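About Drikbridge

Evening and weekend classes for people who want to make their own lotions, balms, face oils and soap. Also for people who already do and keep getting it wrong. Been going since February three years back. Small school, one long room, a smaller room for curing racks, an office with too many boxes in it.

Who runs it

Lok-yiu Huang. Founder, head teacher, person who answers the email. Worked in a hospital pharmacy before this, compounding side, creams and ointments mostly. Left because of the night shifts. Started teaching friends to make hand cream in her kitchen, then friends of friends, then the kitchen was a problem. The lease on the Joltell building came up and she signed it the same week. Would read the heating clause more carefully next time.

Two other teachers part time, one for soap and one for the oils and perfume side. Names and bios coming, we keep saying that.

What we teach

Beginner course first. Four evenings, 6:30 to 9. Balms, then simple lotions, then a lotion that has to last more than a week, then labels and storage. You take home whatever you make. Bring a bag. People forget the bag.

After that you can pick. Cold process soap is the popular one and fills up fast. Facial oils and serums is smaller and slower, a lot of weighing, a lot of waiting. Scent blending runs when enough people ask. Preservatives is one long afternoon and sounds dull and is the class we most wish everybody would take. Anything with water in it will grow things. We have jars to show you.

We also do a class for folks who want to sell at markets. Batch records, what you can and can't say on a label, how to price so you're not paying people to take your soap. It is not legal advice, you'll still need to look up the rules where you live, but you will know which questions to ask.

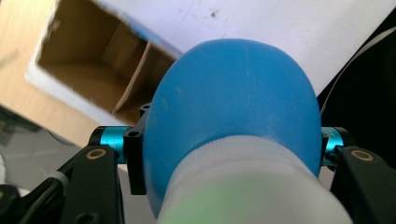

Class size is small on purpose. When we opened we squeezed in as many as the benches would take and it was loud and half the room couldn't hear the part about lye. So, fewer seats, and a waiting list. Sorry about the waiting list. It does move, people's schedules change, check your email the afternoon of.

How we work

Everything by weight. No cups, no spoons, no "a few drops" unless we've weighed the drops. Students grumble for one evening and then go home and buy a scale.

We write it all down. Every batch made in the room since day one is in the binders by the door, 313 of them at last look, including the bad ones. Batch 60 is the famous one, a shampoo bar that smelled like a wet dog and got worse. Come and read them. The failed ones have the most notes, which is kind of the point of keeping them.

Plain ingredients. We don't sell miracle anything. If a student asks whether an oil will get rid of wrinkles we say it will make your skin feel soft, and leave it there. Lok-yiu is strict on this, blame the pharmacy years.

No selling in class either. There's a small supply shelf (bottles, droppers, beeswax, butters) at a fair price becuase buying one small bottle online is silly with the shipping. You don't have to buy from us. Bring your own stuff if you have it, just tell us what's in it.

The Yang room

The smaller room at the back. Named after the family that had the tailor shop here before us, their sign was still up inside when we moved in and we left it. Soap cures in there. It takes weeks, so your bars stay with us and you come back for them. Please come back for them. We have bars from people we haven't seen in a year. After 3 months they go in the donation box.

Bilance nights

Open bench, once a month, for anybody who's done the beginner course. Use the scales, use the stick blenders, ask a teacher things. Bring a project or don't. Tea provided, bring your own mug. Started as a one-off when a class ran over and people didn't want to leave. The name came off an old crate and just stuck.

Prices

The beginner course is $200, materials included. Single classes vary, see the class page. If money is tight write to us, we hold a couple of seats each round at a lower rate and we don't ask for paperwork. Refunds up to a week before the first class. After that we'll move you to a later date if we can.

Things people ask

Do I need experience. No.

Can I bring my kid. Teens fine with an adult, balms and lotions only. No one under 18 in the soap class, lye is lye.

Allergies. Tell us when you book. Nuts come up the most, a lot of the nice oils are nut oils. We can swap nearly anything given a bit of notice. Strong scent bothers you, say so, we'll seat you by the windows or suggest an evening when the blending people aren't in.

What to wear. Long sleeves, closed shoes, nothing you love. Aprons, gloves and goggles are here.

Parking. Street parking, free after 6. The lot behind belongs to the dentist and they do tow.

Private groups. Yes, birthdays and work outings, balms or bath stuff, afternoons only. Write with a rough headcount and a couple of dates.

Getting in touch

Email is best. The phone is in the office and we're usualy not. We answer in a day or two, longer in the run up to the holidays when everyone on earth wants to make soap. Side door, not the front, the front sticks. Ring twice.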